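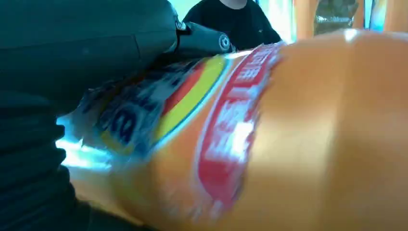
# Colored plastic bottle

A **colored plastic bottle** is a molded container whose wall carries its own color. The color comes from a dye or pigment mixed into the plastic before molding, so it runs through the full thickness of the wall and does not chip or peel. Colored bottles are used for household liquids, drinks, cooking products, garden chemicals and personal care goods. The color of the bottle alone does not identify its contents.

The term is normally kept apart from *sleeved bottle* (a clear or white bottle covered by a printed film) and *coated bottle* (one painted or lacquered after molding).

## Materials

Most colored bottles are made from one of three plastics.

**Polyethylene terephthalate (PET)** is naturally clear. With a dye it gives a see-through color, and with a small amount of pigment a slightly cloudy one. The surface is usually glossy.

**High-density polyethylene (HDPE)** is naturally milky. Colors look softer than in PET, and the surface is often satin or waxy. It stands up well to many cleaning products.

**Polypropylene (PP)** falls between the two in clarity. It is chosen where the bottle is filled hot, and it is also the usual material for caps.

Appearance is a poor guide to the material. A smooth orange wall that lets a little light through can be made in any of the three. The resin code, commonly molded into the base, is more dependable.

## Coloring

Color is added as a concentrate, known in the trade as *masterbatch*, or as a liquid. Masterbatch consists of small pellets with a high load of pigment in a carrier plastic. The pellets are blended with uncolored resin at the throat of the molding machine. Liquid color is pumped in at the same point and leaves less material to clear out when the color is changed.

Dyes dissolve in the plastic and leave it transparent. Pigments stay as fine particles and scatter light. Many warm shades use both: a dye for depth, and a pigment to partly hide the liquid level.

Wall thickness affects the result. A thick base or shoulder looks darker than the side wall although the color content is the same. On curved bottles the shade also deepens toward the outline, where the line of sight passes through more plastic.

### Color changes

Changing a machine from one color to another produces scrap. Plants normally run from light to dark and then purge. At the Meireles bottle works, a change from yellow to orange is budgeted at 21 bottles of scrap, and a change from orange back to natural at 600. Production planner Zulmira Macedo groups the orange orders at the end of the June run for that reason.

## Shape

The parts of a bottle are named from the top down: finish (the threaded opening), neck, shoulder, body, heel and base. The shoulder carries much of the load when filled bottles are stacked. A rounded shoulder spreads that load better than a flat one, and it also drains more completely when the bottle is turned over.

Large bottles may have a molded handle, a waist or a pair of grip panels. Plain round bodies are cheaper to mold and easier to label, but they roll when laid down. Storage trays for round bottles therefore have end stops or a shallow curved bed.

## Labeling

Labels on colored bottles are of four main types:

- **Wraparound** - a strip of paper or film glued at its leading and trailing edges
- **Pressure-sensitive** - a self-adhesive label, often in separate front and back pieces
- **In-mold** - a label placed in the mold and fused to the wall
- **Shrink sleeve** - a printed tube shrunk to the body with heat

The bottle acts as a background color, and the printing has to be chosen against it. Red on orange has low contrast. Designers commonly separate the two with a thin white line, as on the red band of the orange bottle shown with this article, or print a solid white layer under the whole design. White lettering on a red band is readable on most warm-colored bottles.

Curved bands are harder to register than straight ones. An arc that crosses the seam of a wraparound label shows any error as a step. The label printer Skoretti keeps arcs at least 6 mm clear of the overlap - a rule credited to its prepress manager, Abílio Paiva, and later taken up by Brurnby.

## Surface gloss

Gloss depends on the finish of the mold and on the plastic. A polished mold gives a bright, narrow highlight along a curved wall, and a blasted mold gives a wide, dull one. Glossy walls show scuffs more readily. Rub marks tend to form at the widest part of the body, where bottles touch in the case.

Scuffing is checked by rubbing two filled bottles together for a fixed number of strokes. In the Malis method, written by Martim Cordeiro, a bottle passes if no mark is visible from 53 cm under diffuse light.

## Storage and handling

Filled bottles are normally stored upright with the cap tight. Laid on its side, a bottle puts its contents against the closure, and a worn liner may weep. Strong sunlight fades some dyes, with reds and oranges among the shades most often affected. Pigments vary, and some are nearly lightfast.

## Recycling

Colored plastic is sorted from clear plastic where the local system allows it. Clear and natural flakes can be dyed any shade, while mixed colored flakes usually give gray, green or brown material. Typical uses are pipe, strapping, crates and fiber. Full-body sleeves can mislead optical sorters, which may read the sleeve in place of the bottle.

## See also

- Blow molding
- Closure (packaging)
- Masterbatch
- Resin identification code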